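Chapter 7
Paying for a Home After You Own It: Property Taxes, Escrow, and the Bill You Forgot

When I bought my first house, I thought the hard part was over at the closing table. I'd signed my name so many times my hand cramped, I had the keys in my pocket, and I went out for pancakes. Then October came, and with it a letter from the Citeder county tax office asking me for $3,000. I read it standing in the driveway. I read it again in the kitchen. It was still $3,000.

So this chapter is about the money you owe on a house you've already bought. We spent the last chapter on getting the loan, and I know some of you would love to stop there (I would have!), but property tax is going to follow you around for as long as you own the place, even after the mortgage is paid off. You may as well get to know it.

Let's start with where the bill comes from. Your county or town keeps a record of every piece of property inside its borders, and somebody in the assessor's office puts a value on each one. That's the assessed value. It may be the same as what you paid, or it may be a good deal lower, and in some places it's lower on purpose, because the law says homes get taxed on only part of their market value. Then the local government sets a rate, you multiply one by the other, and there's your tax. Schools usually take a big slice of it, and the rest goes to roads, the fire department, the library and so on.

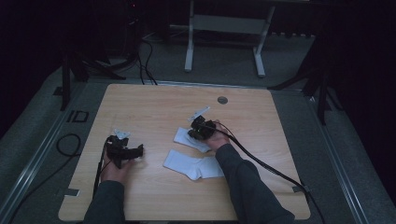
Now, most people with a mortgage never write that check themselves. The lender collects a little extra every month, parks it in an escrow account, and pays the county when the bill comes due. Homeowners insurance often gets paid out of the same account. My own loan was with an outfit called Truvis, and they'd offered me escrow at closing, and I'd turned it down because I liked the look of the smaller monthly payment. You already know how that went.

Escrow isn't magic, though. Once a year the lender looks at what came in and what went out, and sends you a statement called an escrow analysis. If taxes went up, you'll have a shortage, and your payment will go up to cover it. Two years after I gave in and opened an account, my payment jumped by $76 a month, and I called Truvis ready for a fight. I had a "fixed rate," didn't I? Well, yes, I did. The rate on the loan hadn't moved an inch. It was the tax part that had grown, and a fixed rate never promised me anything about that. Please remember this one, because I get asked about it every single term.

You can also push back on the assessment itself. When I moved over to Wuyts Township, the assessor had me down for a finished basement, and what I had was a concrete floor and a sump pump. I filled out the appeal form, sent in a few photos and a copy of my appraisal, and the next bill was $500 lower. It took me one evening! Watch the deadline, though. It can be short, and if you miss it you'll normally have to wait for the next round.

Before we get going, here are the words you'll meet in this chapter:

Assessed value: the value the local government uses to figure your tax
Exemption: an amount taken off that value, often for people who live in the home
Escrow analysis: the lender's yearly checkup on your account
Shortage: what you owe the account when it comes up light
Tax lien: a claim against your home for unpaid property tax

We'll follow one house the whole way through, a three-bedroom on Destent Road, from its first assessment notice to its first escrow shortage. If you own a home, dig out your latest tax bill and keep it next to you while you read. If you rent, look up the building you live in, as many counties put their records online.

7.1 Reading the Assessment Notice

The notice usually shows up months before the bill does, and it often has "THIS IS NOT A BILL" printed across the top, so of course people throw it away. Don't. Start with the parcel number and the property address, and make sure they're yours.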